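Student Projects > Work and Technology > Reports
Last updated: June
Reading time: 3 minutes

Folding at Plundell: what a two-armed robot does to a shift

So for my project I got to hang out at Plundell, a laundry that washes uniforms for hotels and kitchens, and honest confession, I went in expecting a story about people losing their jobs. I came out with something messier (and way more interesting to write up!).

The folding room handles 2703 garments on a normal Monday. Before the trial, all of that went through human hands, standing up, from 6 a.m. on. Now there's a bench where two robot arms work on one garment at a time, dark stuff mostly, and the people nearby do the sorting, the checking and the odd shapes. Flat, simple pieces go to the bench. Anything with ties or a lot of buttons still goes to a person. 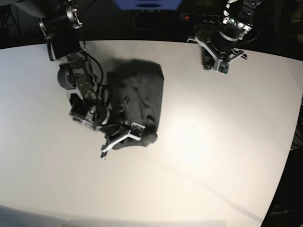
Kollari wrote on my draft that I was being too cheerful about this, and that handing the easy pieces to a machine leaves people with the hard ones all day long. I hadn't thought of that at all, and it changed how I did my second visit. I asked the folders which pieces they missed, and a bunch of them said the plain ones! You can chat while you fold a plain apron. You can't really chat while you're fighting with a chef's jacket.

The numbers are kind of funny too. On the Monday I kept a tally, the bench got through 672 pieces and staff had to refold 19 of them. That sounds great until you hear that one person on a good day does 798, and takes a lunch break. But the bench doesn't get a sore shoulder, and sore shoulders were the first thing everybody brought up with me.

What surprised me most was the watching. Somebody has to keep an eye on the arms, and that turned into a job with no name and (so far) no extra pay.
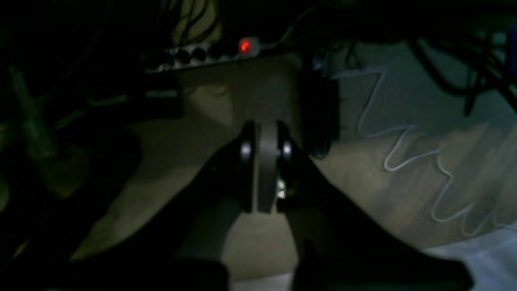 It rotates every two hours, and opinions are split. Some people love it, it's a sit-down job in a stand-up room. Others told me it's the longest two hours of the day, you're too busy to relax and not busy enough to feel useful. One woman said she'd happily do it if she were allowed to fix small problems herself instead of calling the supervisor over every time, and I think she's onto something.

If I did this again I'd go for a whole month and I'd visit the night shift too, who only get the bench after it's been set up by somebody else and have plenty to say about that. I'd also like to compare with Flomilmont, where they bought folding machines years ago and the staff helped choose them. I ran out of time to set up a visit, so that part of my plan is still just a page of questions.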